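Unit 6: When the room attendant works beside a machine
Course notes, Hotel Operations. Prepared by Bezawit Alemneh

Last week we read the Rustad case, where the laundry was automated first and the bedrooms were left for later. Now we go to the bedroom itself, and to the work with guest clothes. Please keep in mind that in our trade a garment is not only cloth. It is guest property, and a person must answer for it.

1. The task
Handling one garment looks small, but it has several parts: find the top edge, hold it, lift it clear of the bed, and place it. An attendant does these without thinking. With a humanoid robot, each part must be planned by someone.
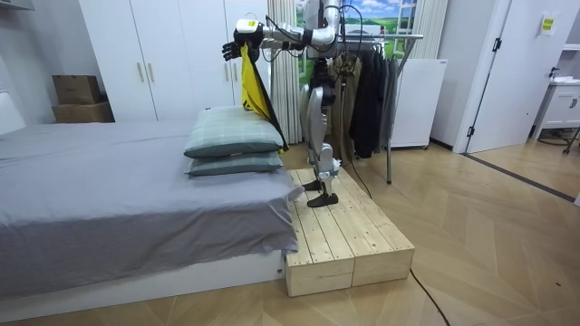 2. What changes for the staff
At the Hotcombe hotel, management gave 3 attendants a new duty, which they called "room lead". The lead prepares the room, watches the robot and takes over when needed. Crescencio Palacios, one of the leads, told our class that his back was less tired in the evening but his eyes were more tired. He also missed talking with his partner on the floor.

Preparing a garment became a skill by itself. The way it is laid on the bed, and which way the hook of the hanger points, were written into the room sheet.
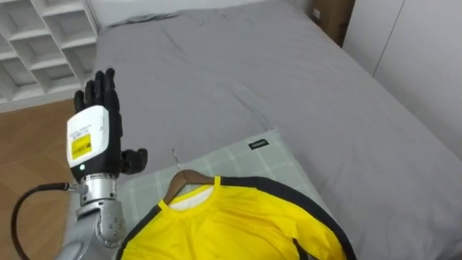

The room sheet was first written by the supplier, Pakeo. The attendants found it hard to follow and asked to write their own. I consider this the most important moment in the case. Their knowledge was put on paper, and the question of pay came right after it. Training was paid at the normal rate, and each lead received a bonus of $2,000. Some colleagues who were not chosen felt this was unfair.

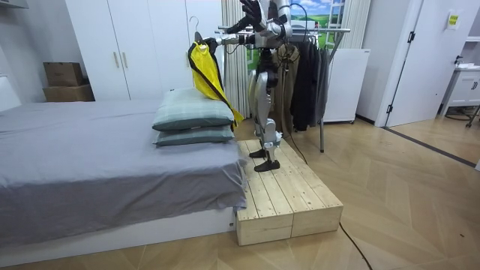
Pay is also connected with responsibility. If a coat is damaged, who signs the report? At Hotcombe the lead signs, although the lead did not touch the coat. Compare this with the Plotville agreement in your reader, where the supervisor signs.

For the November seminar
Read the Plotville agreement, section 4. Write one page on who should sign, and why. Bring two copies.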